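Section 6: Setting up your small saucepan

Okay, by now you've unpacked the big pieces and the box is out of the way, so let's get to my favourite part of the Kundport set - the little dark saucepan with the blue handle. I've cooked in mine more than in everything else put together (mostly porridge, a lot of it at odd hours) and I've made every mistake below at least once. Kohei Tsuji went through these steps with a brand new pan before I put them up, and step 4 is his.

Before first use

1. Peel off any stickers and pull out the cardboard disc from inside the pan. It's the same dark colour as the pan, so run your fingers over the bottom to be sure.

2. Wash the pan and the glass lid in warm water with a drop of dish soap. Soft sponge only, please! The green scratchy ones will dull the inside in no time.

3. Dry everything right away, and get the tea towel in under the metal rim of the lid. Water loves to sit there.

4. Check the knob. Hold the lid in one hand and give the knob a gentle turn with the other. If it spins, tighten the screw from the underside until it stops, then leave it alone.

5. Wipe a few drops of cooking oil around the inside with a paper towel, and wipe off what's left over.

CAUTION: Don't keep cranking that screw. The lid is glass, and a replacement is part no. 932 in the Brelance parts list if you do end up needing one.

Finding a spot for it

6. Clear some room on the table or counter and set the pan down flat. If it rocks, try it somewhere else before you blame the pan.

7. Keep fruit and veg back from the pan once you've got something hot in it. I like having an orange or a pepper out where I'll remember to eat it.
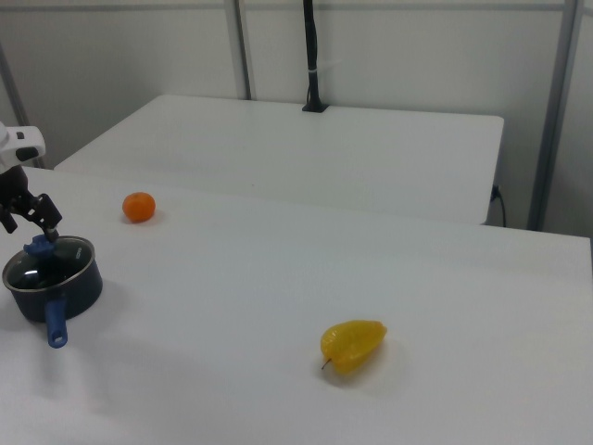
The blue knob on the lid, and the open pan with its handle out to the side.

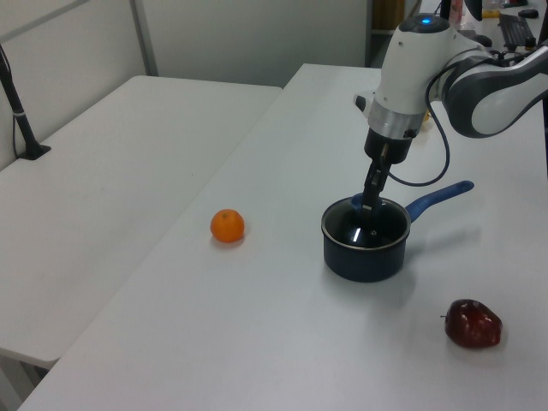
8. Turn the handle so it doesn't stick out over the edge of the counter or sit over another burner. Plastic and open flame are not friends.

9. Start on medium heat. It's a small pan and it warms up faster than you'd think, so stay close the first few times.

NOTE: Let the lid cool for 15 minutes before it goes anywhere near cold water. I know you want to get the dishes done - have a cup of tea first.

Storing it

10. Flip the lid upside down so the knob sits inside the pan. It takes up way less cupboard space that way, and you can rest a small bowl on top.

11. If you're stacking pans, put a folded tea towel between them.

Section 7 covers the frying pan, and the spare screws are in the small paper envelope taped inside the box flap.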